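Ticket 2102 - Sourdough timer app drops alarms overnight
Status: Reopened, then solved
Product: Vokis Kitchen Timer
Opened by: Saron Tekleab

First off, I love this app! I bake three loaves at a time and the stacked timers are the best thing to happen to my kitchen in years. But since the March update my overnight alarms don't go off. Daytime ones are perfect.

What I've tried so far:

Restarted the phone. No change.
Deleted the old "Usar Rye" schedule and built it again from scratch. The 29-minute rest rang fine, the long proof at 3 a.m. did not.
Turned off battery saver. This one got me excited - the alarm rang! Then the next night it was silent again.
Set a plain alarm in the phone's own clock for the same minute. That rang, so the speaker is okay.

Update, 6:40 a.m.: I found something! In the log screen, line 47 says "schedule paused by bedtime mode." I had bedtime mode set to start at 11 p.m., and every missed alarm falls after that. The daytime ones never touch it.

Update, next morning: added Vokis to the allowed apps under bedtime mode and it rang right on the dot. The dough was gorgeous. Could the app show a warning when you save a timer inside those hours? It would be such a great little addition.

Attachment: 1

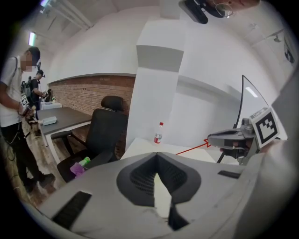

Tesfamariam: Same problem on my tablet, and the allowed apps setting fixed it for me too. I had to add it a second time after the tablet updated, so check that if your alarms go quiet again.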